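The Doormat Promise
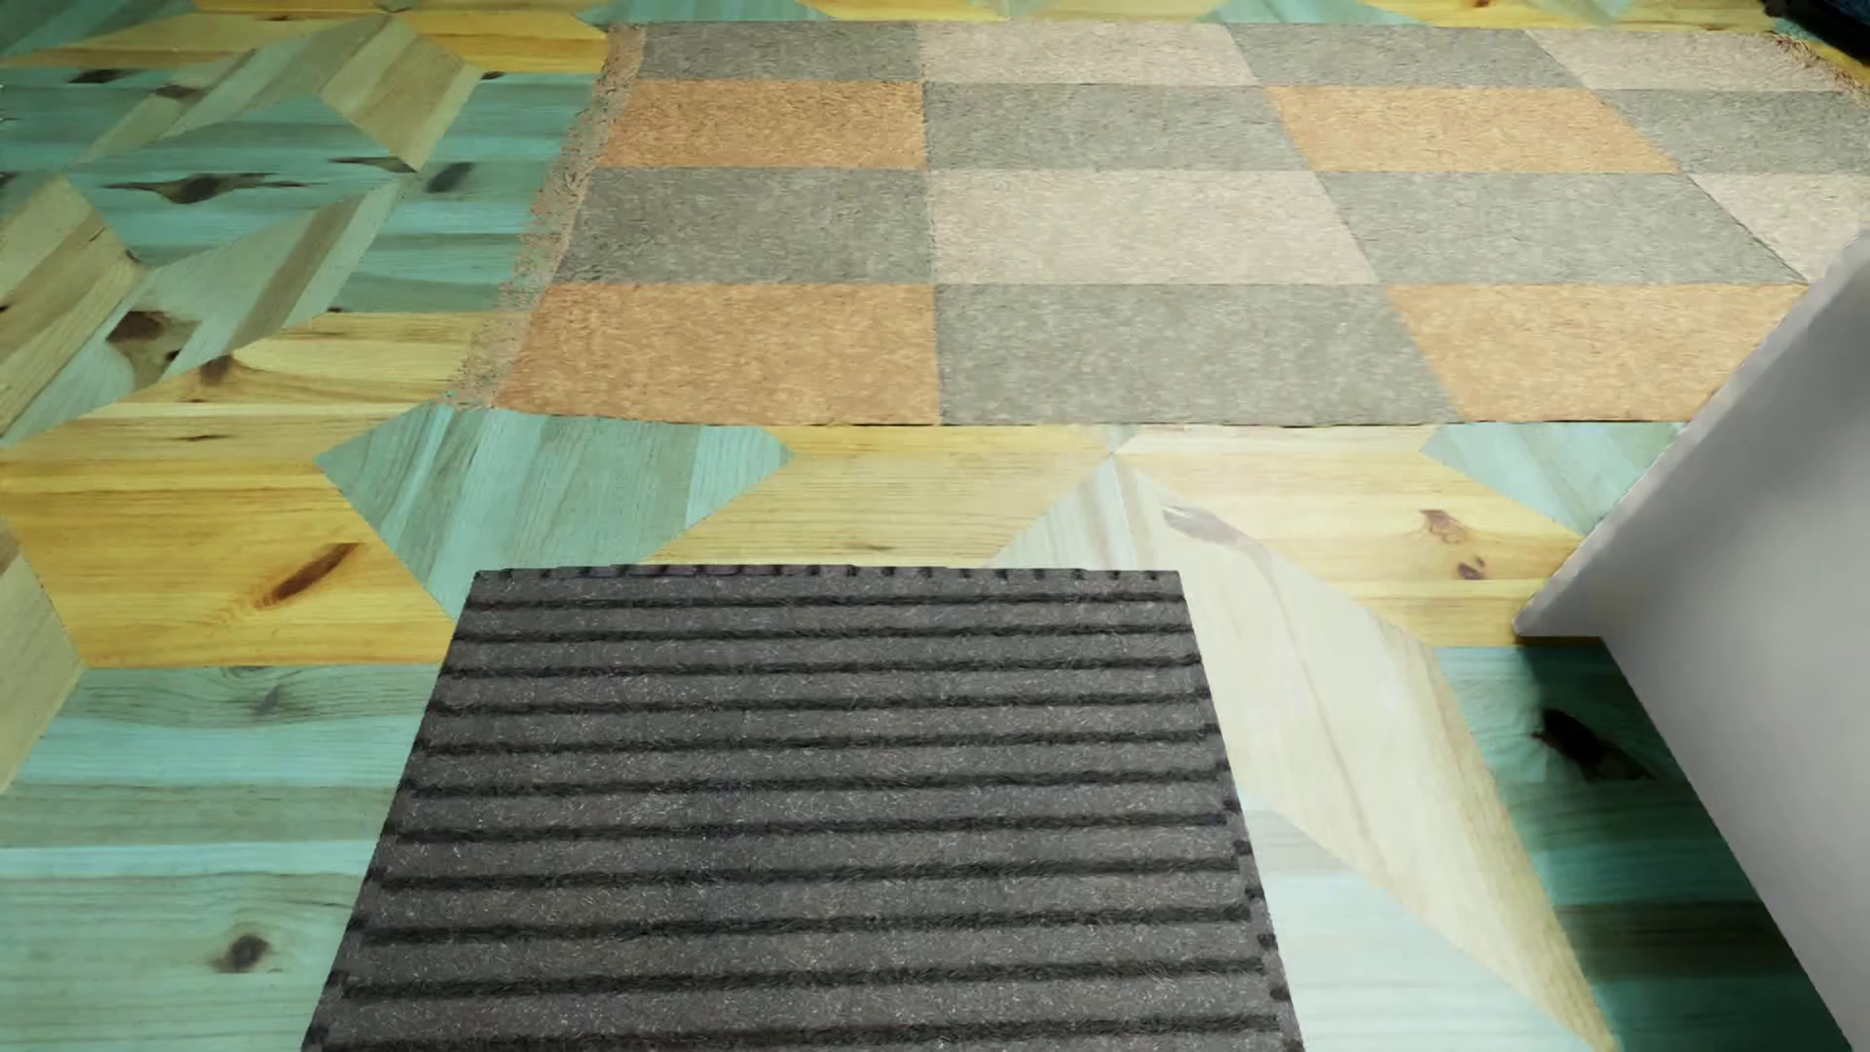

Words by Jean Pollock
Home & Household | 4 min read | February

Wragg has sold floor coverings for 34 years, and the man who runs the shop would like you to stop believing the labels. He agreed to talk to me on the condition that I leave his first name out of it, as his suppliers read these pages.

I had brought along a flyer from Dristeo, whose new entry mat is said to stop "up to 1,000 grams of household dirt" before it reaches the rug. I asked him what that meant.

"It means somebody poured dirt on a mat and weighed it," he said. "Did they walk on it afterward? Did a dog? Ask them. I did, and I got a brochure back."

Dristeo told me by email that its testing was "in line with normal practice." I asked whose practice. I have not had a second email.

Wragg does sell mats, and plenty of them, so I pressed him on that. If the claims are so thin, why stock the things? He shrugged. "A mat works fine if you wipe your feet on it. People take one step and they're in the kitchen. You need a few steps, so buy a long one or buy two. A cheap one will do."

He would say that, of course — two mats is a better sale than one. He laughed when I pointed it out, and did not argue.

We moved on to the Gromamero, a wool-blend rug that costs $600 and comes with a lifetime guarantee. Whose lifetime? He had the paperwork in a drawer and read me the part he liked best. "'The expected life of the product under suitable conditions.' So it lasts until it doesn't. I've had customers frame their receipts for that."

Next to it on the rack was a plain cotton rug at $198. He has the same one at home, he said, over a wood floor, and it has been through the wash more times than his wife would like. I asked if the color had held. "No," he said. "It's a rug."

He was less sure of himself on rug pads. He recommends Grindik, which he also happens to be the only dealer for in town, and when I asked how it compared with the others he admitted he hadn't tried the others lately. I wrote that down and he watched me do it.

Before I left I asked what he'd tell someone with muddy kids and a new floor. He thought about it for a while.

"Shoes off at the door," he said. "But I can't sell you that."

I bought a broom.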